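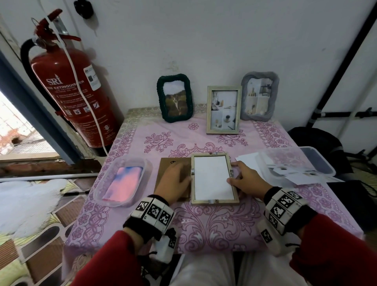
Put the Photos on Paper

My phone holds more pictures than I will ever look at. When I moved to Sterkcombe in May, I went through them to free up space and found 1200 from a single year. Most were near copies of each other. I deleted for an evening and gave up before I reached the summer.

I think people should print more of their pictures, and print them small and cheap. I don't mean a canvas over the couch. I mean ten ordinary prints a year, picked at the kitchen table and put where the family walks past them.

The usual objection is cost. The shop I use in Histham charges 70 cents a print, so my ten come to 7 dollars. A secondhand frame costs a little more than that, and it can be opened and refilled every year. I have one in the hallway that has held four different pictures. The old ones are still in there, stacked behind the new one.

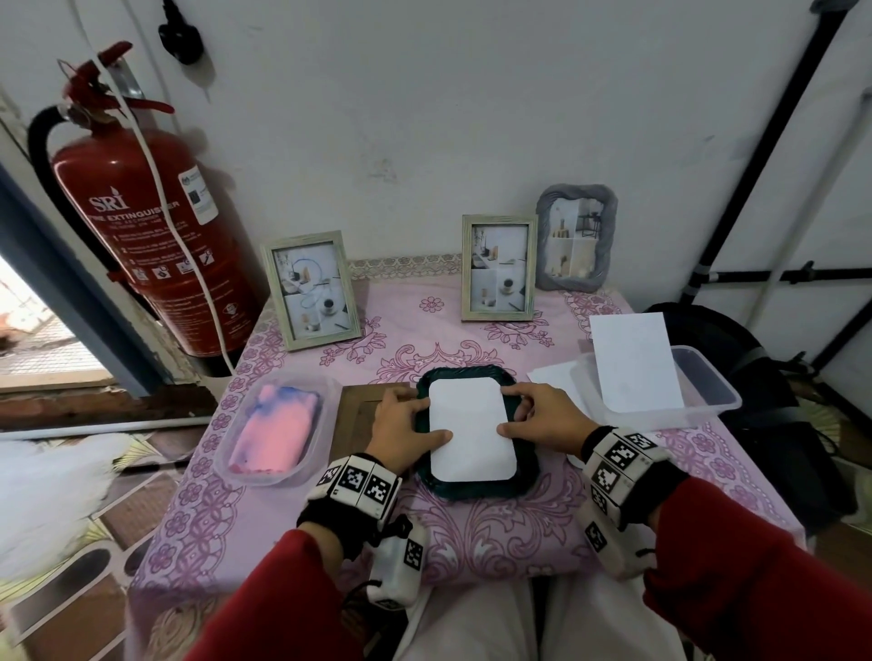
The other objection is that paper gets lost or damaged. It does. My grandmother's album lost a few pages to a leaking roof. But the rest of it opens without a password, and my kids take it off the shelf on their own. They have never once asked to scroll through my old phone, and the charger for it is gone anyway.

Choosing is the hard part, and I'd say it is also the reason to do it. You have to decide which picture of the beach is the one you want. Usually it is a worse photograph than the others, with somebody squinting.

Write the names and the year on the back, in pencil. My grandmother didn't, and there are two men in her album that no one left in the family can identify.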